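Vutell Stivuneo – two-arm station for sorting and crating tableware

Item no. 314-V | Category: Bench stations | Availability: on order

Stivuneo is a bench station with two arms for kitchens, canteens and rental companies where plates and bowls must be put into crates many times a day. It stands in the place of a normal sorting table and does the part of the work that people like least: to take a plate, turn it upright and set it in the crate, again and again until the end of the shift.

The two arms share one rail at the front of the table, so they can hold a big plate from both sides. Each arm carries its own small camera on the wrist. Your staff brings the crate and chooses the program on the panel. There is no need to write code.
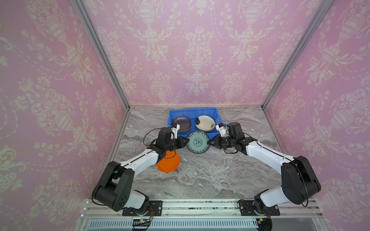 Stivuneo at work: one floral plate between both grippers, two plates already standing in the blue crate.

What changes for your people

We are often asked if the station replaces a person. In the houses where we have installed it, the answer was a change of tasks. At Gouveia, a rental company for weddings and banquets, the packing team now spends the morning on checking for chips and on preparing the orders. Before, two of them were bent over the crates until noon. They also told us what they did not like: in the first weeks the station was slower than a trained packer, and it stopped when plates lay too close together. The second point is better with the current software. The first one is still true for small plates.

Please plan time for the training. One person per shift should learn how to pause the arms, clear a dropped piece and start again. We recommend that this is somebody who knows the dishes well – technical knowledge is less important.

Technical data

Maximum weight per piece, both arms: 700 g
Programs that can be saved: 51
Depth of free space needed behind the station: 506 mm
Noise: comparable with a desk fan

Accessories

Erard finger pads, soft, for glazed porcelain
Second control panel for left-handed operation
Spare wrist camera with bracket

Delivery time and price on request. Orders received before November are delivered with one set of Erard pads included.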